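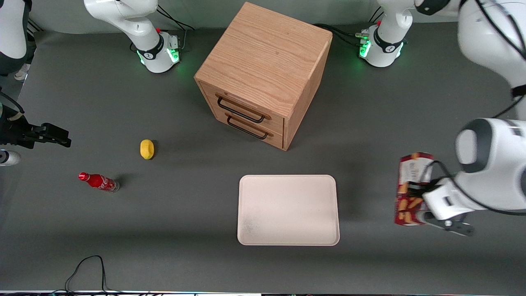
Ticket: Two-arm policy stalls after the first pick when language labels are shuffled
Project: Surkari (bimanual tabletop, long instructions)
Status: Closed, with one item left open for July
Component: training / instruction relabelling

Opening note

Hello all, and sorry in advance for the length of this one. I'd sooner write too much than have the next person go through the same two weeks I did.

The short version is that the relabelled policy (the one where we swap a single long instruction for a string of short ones, one per sub-step) does lovely work on the first object and then sits there. One arm holds its item near the tray and the other hovers with its fingers open, as if waiting to be asked politely. The baseline trained on the long instruction doesn't do this. It makes plenty of other mistakes, mind you, but it keeps moving.

Setup is the usual one: grey table, little wooden cabinet with the two drawers at the back, off-white tray at the front, and the lemon, the cola bottle and the cracker box as the things to be moved. Left arm takes the box, right arm takes the lemon or the bottle. Left and right are the robot's own, so they come out flipped if you're looking from the tray side. Please keep that in mind when reading the logs, as it caught me out more than once.

What I saw

I ran 52 trials with the relabelled checkpoint. In 20 of them the policy stalled after the first grasp. The baseline, over the same starting layouts, had no stalls of this sort at all.

Things I tried, in order

First I blamed the gripper. The Tedska driver has a habit of reporting "moving" for a while after the fingers have closed on something stiff, and a cracker box is fairly stiff. I replayed the logs with the finger position printed out beside the status flag, and the flag cleared properly every time. So, not that, and my apologies to the driver.

Next I looked at the cameras. It seemed possible that the left arm, which takes up a good deal of the right side of the overhead view once it reaches down, was hiding something the policy wanted to see. I moved the tray a hand's width to the left and tried again. The stalls carried on just as before, and I put the tray back on its tape marks.

Then I tried removing objects. With the bottle gone the stalls became rarer, which got me very excited for an afternoon. With the lemon gone instead, they also became rarer. With both there, they came back. That was the first real clue, though I'm embarrassed to say I had lunch and wrote half a different ticket before I saw it.

Cause

The relabelling script cuts each demonstration wherever a gripper changes state. That's fine for one arm. With two arms, the closing of the left gripper ended the segment, and the next short instruction was drawn from whatever the right arm did next. In our older Surmont recordings, the person driving often paused between arms to decide which object to go for. Those pauses landed at the start of the new segment, labelled "pick up the lemon" or "pick up the bottle" while nothing at all was happening. The policy learned, quite faithfully, that the right thing to do on hearing those words with a box already in hand was to wait. With only one object left on that side the drivers hardly paused, so there was less waiting to learn.

Fix

I changed the cut so that a segment starts when the next arm begins to move, and the pause goes to the segment before it. I also drop any stretch longer than 8 seconds in which neither arm moves. Both changes are in the Jiang branch, behind the flag that used to be called split_on_grip and is now split_on_motion. The old name still works and prints a grumpy warning.

Retrained from the same seed and repeated the trials. Stalls went from 20 down to 8, and of those that remain, most happen when the bottle is lying with its cap towards the open gripper. I suspect that's a grasping problem wearing the same coat, so I've counted them separately in the results sheet but left them in the total.

What this means for the method

I still think short instructions are the better road. When the policy doesn't stall it goes for the object it was told to, and the long-instruction baseline quite often doesn't. But the earlier comparison in our draft used the bad cuts, so please don't quote that table until I've swapped the numbers over.

Still open

Bottle approach from the cap side. We have very few demonstrations of it, and I'd like to record more in July once the right arm has had its calibration. If anyone is at the table before then, a few spare recordings with the bottle turned either way would be most welcome. Save them under the usual folder and add a line here so I know to look.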